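About Birkico

Birkico is a water hygiene and pipework firm based at Laltside. We survey, clean, test and maintain domestic hot and cold water systems in buildings that are not houses: schools, care homes, offices, small hotels and sports halls. The firm began as the maintenance arm of Chaudhry, a plumbing merchant on the same estate, and became a separate company when the survey work outgrew the trade counter.

What we do

Most contracts start with a site survey. A surveyor traces the cold water from the incoming main to the furthest outlet, records tank sizes, pipe materials and insulation, and draws a schematic. Hot water is traced in the same way from the calorifier outwards, including the return loop. Dead legs and blanked tees are marked for removal. The schematic and the asset list are issued together, and both carry a revision letter.

After the survey we agree a schedule. Outlet temperatures are taken monthly at the sentinel points, which are normally the nearest and furthest taps on each loop. Shower heads are stripped, descaled and disinfected quarterly. Cold water tanks are inspected once a year, and cleaned if the inspection calls for it.

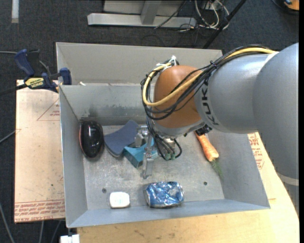 Do you need to shut the water off for a tank clean?

In most buildings the supply is off for part of one working day. Where two tanks are linked, we isolate one and leave the other in service – the valves have to hold for this, so they are tested on an earlier visit.

Premises

The Laltside unit is divided into an office, a stores area and a workshop. Thermostatic mixing valves removed from site are serviced in the workshop and set on a test rig before they go back. We hold spares for 13 patterns of valve, two of them no longer made. Customers with older fittings should send us the body markings before ordering.

Records

All readings go into Omgate, our own logging system. An engineer enters the temperature at the outlet and the entry is stamped with the time. Readings outside the set limits are passed to the office the same day, and the customer's named contact is told by email. Omgate now covers more than 3,000 outlets. Customers can export their own readings as a spreadsheet. Paper logbooks are still supplied to sites that ask for them.

Area and contracts

We work within two hours' drive of Laltside. Contracts run for 12 months from the first visit and are reviewed each March. Tanks above 2,000 litres are priced after inspection; smaller tanks are on the standard rate sheet. We do not fit boilers or carry out gas work – enquiries of that kind are passed to Chaudhry.

The office is open from 8am to 4.30pm. Outside these hours, contract customers should use the number on the inside cover of the logbook.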